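Notebook, November, Thursday

Coating adhesion on the Bainbridge panels, continued from last week. Bench 2, start 8:40 am. Room at 21 C and 46 percent RH on the wall unit. Wall unit reads high against the sling psychrometer, correction not applied, noted so the numbers can be compared with the earlier pages.

Purpose of this round: find out why the waterborne topcoat (Wandley, satin, clear) lets go of the sealer coat on maple but holds on birch. Same gun, same tip, same batch of sealer. Last week I suspected the stearate in the sanding paper. Maysoun thinks recoat time. Both are tested below, on separate panels, so that we don't end up arguing over one mixed result again.

Panel prep. Maple, planed, sanded 120 then 150 then 180, vacuumed, wiped with a damp lint-free rag and left 30 minutes. No tack cloth. Sealer sprayed at 4 mil wet, checked with the comb at both ends of each panel. One pass, crosshatch.

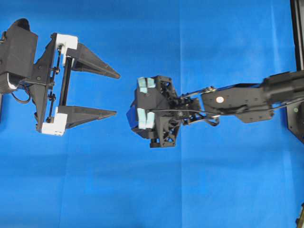
Finishing and Materials Shop / Bench Notes / Coatings

Set A: sealer scuffed with stearated 320, topcoat after 2 hours.
Set B: sealer scuffed with plain aluminum oxide 320, topcoat after 2 hours.
Set C: stearated 320, topcoat after overnight dry.
Set D: plain 320, topcoat after overnight dry.

Three panels per set, labeled on the back in pencil. Marker bled through the sealer on the first round and I lost one panel to it, so pencil only from now on.

Topcoat mass: cup weighed 985 g full before Set A. Did not weigh between sets. Should have. Overspray loss is unknown, so coverage is by wet film comb only.

Wet film 4 mil on A and B. One panel in B read 5 at the left end where I slowed at the turn. Marked it B3 and kept it in, with the thick end excluded from the tape pulls. C and D will be sprayed tomorrow morning from the same can. Strain it again first through the fine cone. The skin that formed on the lid last week ended up in the gun and cost me half an hour with a brush and warm water.

Viscosity by dip cup: 84 seconds straight from the can, which is too thick for the tip I have fitted. Added water at 5 percent by volume and stirred by hand, slowly, to keep the foam down. Second reading 61 seconds. Sprays well at that. Orange peel slight on the first panel and gone after I moved in an inch.

Gun: cap pressure 26 psi, fan full open, fluid one and three quarter turns. Leave it there for C and D.

Test method. Cross-cut with the six-blade cutter, 2 mm spacing, both directions. Brush lightly on the diagonals, tape down, rub with the eraser end until the color under the tape is even, wait one minute, pull back on itself in one steady motion. Rate 0 to 5, 5 being no loss. Two pulls per panel, at least 50 mm from any edge. Changed the blade on the cutter before starting. The old one was dragging the film, and I no longer trust the last two ratings on last week's page. They are struck through there, with initials.

Cure before test: seven days at room temperature for everything. I was tempted to do an early pull on A at 24 hours. Decided to cut one spare panel from the same board and use that, so the set stays intact. Spare is labeled A-X and does not go in the averages.

Side check, water on the sealer. Put a 10 mL drop on a scuffed sealer panel from each paper. On the plain paper it wet out and spread. On the stearated paper it pulled in at the edges and stayed up. One drop each, so this proves very little, but it goes in the direction I expected. Repeated after wiping the stearated panel with a rag dampened in 50/50 water and denatured alcohol: the drop spread close to the plain one. If Set A fails and B holds, the next round should include the wipe as its own set before we tell Bainbridge to throw out a cabinet of sandpaper.

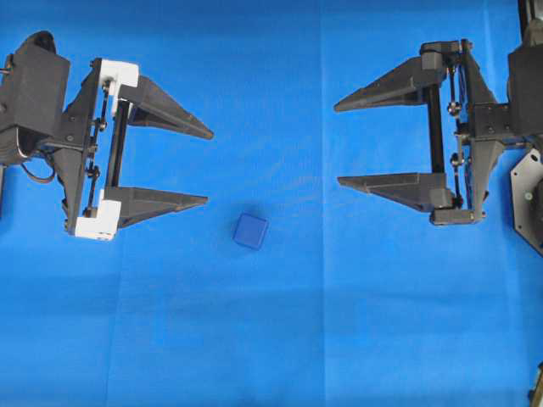
The birch results from last week could still fit this. Birch panels were scuffed by hand with a worn sheet and the maple was done with new discs. A worn sheet has less stearate to give up. I had written "same paper" in the notes for both, which is true of the product and no use at all for this question. From here on, record new or worn, and sheet or disc.

Recoat window. The Wandley data sheet gives two hours minimum and no maximum. I asked Feva about a maximum when I ordered the second gallon and got the data sheet back. Maysoun's point is that overnight sealer is harder and needs a deeper scratch than 320 gives it. Reasonable. If C and D both come in low, add a 220 scuff set.

Gloss, 60 degree, three readings per panel on A after surface dry: 31, 33, 32. 34, 33, 33. 32, 31, 32. Too early to mean anything, taken to see whether the meter had settled since calibration. Black tile read within half a unit of its label before and after.

Drying rack: shelf four sags at the middle. Panels on it are not level and the film will creep toward the low corner. Moved everything up one. The Tedholm rack in the back room is better, but the wheels stick and I don't want wet panels shaken.

Oven. Not used for these sets. The controller was set to 102 F and the chart showed a swing of nine degrees either side, which would put a second variable on top of the first. Thermocouple needs to be moved away from the inlet. Ticket is in.

To do:
Strain topcoat, reweigh cup before and after each set.
Spray C and D at 8:30, same settings.
Pull tape on A-X at 24 hours.
Order another roll of test tape. The open roll is past its date and good only for practice.
Ask Maysoun Tarawneh for the lot number on the birch sealer. It isn't on my page.
Photograph cross-cuts under the side light, scale in view, before brushing and after.

4:15 pm. Surface of A and B dry to touch. B3 thick end still prints with a thumb. Light haze on A2 near the top edge, clearing. Gun stripped, tip in water, needle oiled.

4:40 pm. Haze on A2 gone. RH 49.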